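Course handout: Care and Storage of Household Textiles
Unit 6. Quilted and padded jackets
Vudport Evening School, version of 12/16/18

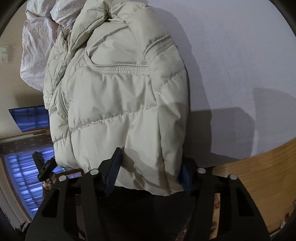 1. What this unit covers

In Unit 5 we worked with flat knitted things: sweaters, scarves, baby blankets. They have one layer, and when you fold them they stay where you put them. A padded jacket behaves in another way. It has an outer fabric, a filling and a lining, and there is a lot of air between them. When you pick it up from a pile, it falls together in the middle and you do not see at once where the front is.

After this unit you should be able to name the parts of a quilted jacket, to find its front and its top when it is crumpled, to fold it for a shelf, and to prepare it for the summer. Washing is treated only shortly, because Unit 8 is completely about washing.

Please bring one padded jacket of your own to the practical lesson. If you do not have one, the school has a small stock on the rail near the door.

2. Words you need

Channel. The space between two lines of stitching, filled with padding. In most jackets of this kind the channels run horizontally, and they stand up as round ridges. The cream jacket at the start of the handout is made so. Its channels are separated by thin stitched seams.

Quilting seam. The line of stitching that closes a channel. It goes through the outer fabric, and often also through the lining.

Ruching. Small gathers made by elastic. The cream jacket has a curved seam of this type. On your own jacket, look for gathers at the waist, at the cuffs and at the edge of the hood. Ruching must never be ironed flat.

Filling. Down, feathers, or a synthetic wadding. From the outside you cannot be sure which one it is. Read the label inside the side seam.

Loft. How high the filling stands when nobody presses on it. A jacket that has lost its loft looks thin and feels cold, also when the fabric is still in good condition.

Hem. The lower edge. Some hems have a cord inside, with a stopper on one or both sides.

3. Finding the front of a crumpled jacket

Students often lose much time here. They turn the jacket around and around in the air, and the sleeves go inside. Work on a table and follow this order.

Step 1. Put the whole jacket down. Do not shake it yet.

Step 2. Look for the zipper. It is the longest straight line on the garment and it crosses the direction of the channels. If the channels run from side to side, the zipper runs from top to bottom.

Step 3. Follow the zipper with one hand until you arrive at the collar or hood. This part is usually the most crumpled one. Open it with your fingers.

Step 4. Hold the jacket at both shoulders, lift it, and let the hem fall down. Now you can shake it, two or three times, gently.

Step 5. Put it back on the table with the front down. Pull the sleeves out straight.

A remark about light colors. On cream or white fabric the folds make soft gray shadows, and beginners sometimes take a shadow for a stain. Make the fabric flat with your palm before you decide. A shadow goes away, a stain stays. Fabrics with a slight sheen are more difficult in this respect, so turn the garment toward the window and look a second time.

4. How to hold it

Take a padded jacket by a thick fold, with the whole hand if possible. If you take only a little of the outer fabric between two fingertips, all the weight hangs on one quilting seam and the stitches can open. For the same reason we do not hang these jackets by the hood.

Rings and long bracelets should be taken off. In the July course we had two pulled threads in one lesson, both from the same bracelet.

Before you fold, check the following points:

- The zipper is closed to the top, and the slider is down flat.
- The pockets are empty. Paper tissues are the usual problem.
- The sleeves are not twisted at the shoulder.
- The cord at the hem, if there is one, is loose.
- No feather or thread is coming out of the seams. If a feather comes out, pull it back from the inside and do not pull it outside, because the hole becomes bigger.

5. Folding for the shelf

This fold is for a jacket which is used every week. It is not a small fold, and it should not be.

a) Lay the jacket front down, hem toward you.

b) Fold the hood, if it has one, down onto the back.

c) Fold the left sleeve across the back, then the right sleeve on top of it. The cuffs should not go over the side edge.

d) Fold both sides to the middle, the width of one hand.

e) Press slowly with both forearms, from the hem toward the collar, so that the air can leave through the collar. If you press quickly, the air stays in the channels and the fold jumps open.

f) Fold the lower half up over the upper half. Turn the package.

In the ready package you should see the front of the jacket, with the channels lying level. If they go diagonally, step c) was probably not straight. Open it and start again from there.

Do not put anything heavy on top. Two padded jackets on one shelf board, one over the other, is the maximum we recommend.

6. Summer storage

A jacket which goes away for months must be clean and completely dry. Also a jacket that looks clean has skin oil in the collar, and on a light fabric this becomes yellow during the summer. Clean the collar by hand with a little mild soap and a soft cloth, wipe with clear water, and let it dry for one full day in a room with air.

Then choose between two methods.

Hanging. Best for the filling. Use a wide hanger and a cotton cover. The jacket must have free space on both sides, one fist on the left and one fist on the right. Plastic covers from the dry cleaner are not suitable, they keep humidity inside.

Box. Good when the closet is small. In class we use the Briltetti cotton box in the large size, item 313 in the school catalog. Any big box of cotton or clean cardboard will do the same work. Fold the jacket as in section 5 but leave out the pressing in e). Close the lid only if it closes without force.

We are often asked about vacuum bags. For one or two weeks, for example in a suitcase, they do little harm. For a whole summer we advise against them. The filling stays pressed in one position, and some of it does not rise again. Down suffers more than synthetic wadding.

7. Bringing the loft back

When you open the box in fall, the jacket looks flat and tired. Hang it in the bathroom while somebody takes a shower, then put it in a dry room and tap it from outside with the open hand, channel by channel. Begin at the shoulders. Fifteen minutes is enough for an adult jacket. If there are lumps, hold the lump between the fingers of both hands and pull it apart softly through the fabric.

If the label allows the dryer, use the lowest program, with two clean tennis balls. Stay near the machine and check the jacket every 15 minutes.

8. Practical exercise

Work in pairs. One student crumples the jacket and puts it on the table, the other student does section 3 and then section 5. After this, change. Each student should do the exercise at least three times, one time with a jacket that belongs to another person.

Write in your course notebook:

- the filling, as the label says it
- the direction of the channels
- where you found elastic or ruching
- which step of the fold you had to repeat

For the last fifteen minutes we look at the notebooks together. Please leave the folded jackets on the table until then.

9. Reading and materials

Ferri, booklet on padded clothing, chapter 2 and the table of care symbols. The copy in the classroom should stay in the classroom.

Ziltura sheets 4 and 5, on stains in light fabrics. You get them together with this handout.

For next time: read the label in three garments at home and copy the symbols. Unit 7 is about raincoats and coated fabrics, and there you will need a dry sponge and an old towel.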